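Clallholm Fire and Rescue Company
Frequently Asked Questions

Home | Our Crew | Open Evenings | Smoke Alarms | Giving | FAQ

We get asked the same things over and over at the village shop, at the school gate and (more than once!) in the dentist's chair, so we thought it was high time we wrote the answers down. If yours isn't among them, do ring the station or pop in on a training evening, when the big doors are open and there's usually a pot of tea going.

Last updated 10 November 2019

Are you full-time firefighters?

No, every one of us has another job, or is retired from one. We have a baker, two teachers, a chap who mends combine harvesters and quite a few people who work over in Rorkport and can only answer calls in the evenings and at weekends. When the alert goes, whoever is near enough and free drops what they are doing and comes in. It does mean you may see your child's geography teacher leaving the supermarket at a trot with her shopping still in the trolley, and if you could push it somewhere safe for her she'd be ever so grateful.

What area do you cover?

Clallholm itself, the farms up as far as Skostton, and the river road down to the old toll bridge. Past the bridge it belongs to Rorkport, though we go to help them and they come to help us, and for anything large you'll see both engines turn up whichever side of the line you live on. Please don't spend time working out whose patch you're on before you call. The control room sorts all of that out, and they are very good at it.

I can smell smoke but can't see a fire. Should I really ring?

Yes, please do! We would so much sooner come out and find a neighbour's bonfire than not be called and wish we had been. You won't be charged and you won't be told off. Get everybody outside first, shut the doors behind you if you can do it without going back, and make the call from the garden or the pavement. Have your house name ready, and if it's one of those lanes where none of the houses have numbers, tell the operator what's at the end of it, a postbox or a chapel or whatever there is.

Can you come and look at my smoke alarms?

We'd love to. Home visits are free for anyone in our area, and they take as long as your questions last, so have as many ready as you like. One or two of us will come round, test what you have, suggest where another might go and put it up for you on the spot if you're happy with that. We ask people who are over seventy, or who have small children or trouble getting about, to put their names down first, but everybody gets their turn. Golnar Dehghan keeps the list and will find you a time. She's very patient about people changing their minds, so don't be shy.

Which is the best place for an alarm?

At the very least, one on the ceiling of each floor, in the hall or on the landing, where you'd hear it from bed with the door closed. Kitchens are best served by a heat alarm. An ordinary smoke alarm in there will go off every time you make toast, and then sooner or later somebody takes the battery out to get some peace, and it sits in a drawer until the day it was wanted. If yours has been moved into a drawer, we won't be cross, but do let us put it back up.

My chimney hasn't been swept for a while. Does it matter?

It matters a good deal, and it's one of the things we're called to most once the cold weather sets in. Have it swept at least once a year if you burn wood, and twice if the stove is your main heating. Use dry logs. If you hear a roaring in the flue, or see sparks or a lot of dark smoke from the pot, close the air vents on the stove, get everyone out and ring us. Please don't pour water on it. Cold water in a very hot chimney can crack the lining, and the steam can give you a dreadful scald.

How do I join?

Come along on a training evening and say hello, which is how nearly all of us started. You need to be eighteen or over, reasonably fit, and able to get to the station quickly from home or work. You don't need to know anything at all about firefighting, and you don't have to be six feet tall or able to lift a piano. There's a medical, a form that is longer than it has any right to be, and then a basic course which runs over 6 weekends at the training ground at Skostton. Boots and all your kit are provided. We feed you as well, after a fashion.

If running into smoke doesn't appeal, there is still plenty to do. We're always short of people to drive the support van, look after the hose and kit, help at the open evenings and keep the paperwork from burying us. Shahab Kermani joined to do the accounts for one winter and he's still here, and he now knows more about pump fittings than some of the crew.

Will my employer mind?

Some worry at first, and then find it works out better than they feared. You tell us the hours when you're free to answer calls, and outside those hours your pager stays quiet. We're very happy to come and talk to your boss, and Cheng the builders' merchant, who let two of their yard staff out for daytime calls, have kindly said that other firms can ring them and ask how they manage it.

How is the company paid for?

The district pays for the engine, the fuel, the insurance and the upkeep of the building, and we are thankful for it. Everything over and above comes from you, by way of the pancake breakfast, the raffle, the boot sale and the tins on shop counters. Last year the tins alone brought in £700, mostly in coppers, and it took a whole evening and a great many biscuits to bag it all up. A further £400 came from the Skostton harvest supper. It went towards the new cutting gear, which we hope very much never to need and have already had out on a call.

Why does the siren still go off when you all have pagers?

We ask ourselves the same on a frosty night! The pagers don't work well in the dip by the river, and until the new mast is up we're keeping the siren as a second string. It sounds for a minute at most. We know it sets off every dog in the village, and we're sorry for those of you with babies.

Can my child's class or group visit the station?

They can, and they're the part of the month we look forward to most. Groups of up to a dozen or so are best, with two grown-ups, and allow an hour, or longer if they've all got to have a go with the hose, which they have. Please bring wellies and spare socks. We do have to warn you that if a call comes in halfway through, the crew will vanish, and somebody will stay behind to look after you and carry on with the talk.

Do you rescue cats from trees?

We have done, but do give the cat a few hours first. Most come down when they're hungry. What we would ask is that you don't go up a ladder after it yourself, particularly in the rain, as we then have two of you to fetch.

When is the Christmas run?

The engine goes round the village with its lights on in the second half of December, with a collection bucket following behind and, if all goes well, music. The route goes up on the station noticeboard and in the shop window nearer the time. If we're called away in the middle we do come back and finish, even if it has to be another night, so don't let the little ones be too sad.

I live in a flat above a shop. Is there anything different I should do?

Mostly it's a matter of knowing two things, how you'd get out and whether you would hear an alarm that started downstairs. Ask the shop whether their alarm can be linked with yours. Keep the stairs clear of prams, bikes and recycling, even overnight. If you can't get out by the stairs, go into a room with a window over the street, shut the door, put bedding along the bottom of it, open the window and shout, and stay on the phone to the operator.

How old is the station?

The company was got together by 46 villagers after a bad barn fire, with a handcart and a borrowed pump, and they met in the yard behind the forge. The present building came a good while later and has been added to at both ends, so it's warm in the middle and perishing everywhere else. There's a history folder in the meeting room which you're welcome to sit and read, though some of the early handwriting takes a bit of getting used to.
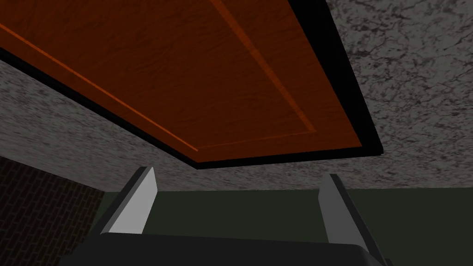
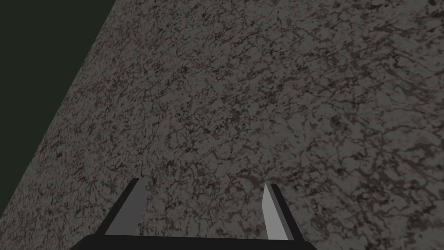 Comments

Golnar Dehghan
Could I add one thing to the answer on alarms? Please look at the date on the back or the side as well as pressing the button. Most of them want replacing after ten years, and an old one may still beep nicely for you when you test it and be slow to pick up smoke. If you can't read the date or can't reach it safely, leave it for us and mention it when you ring for your visit. Mornings are the best time to catch me.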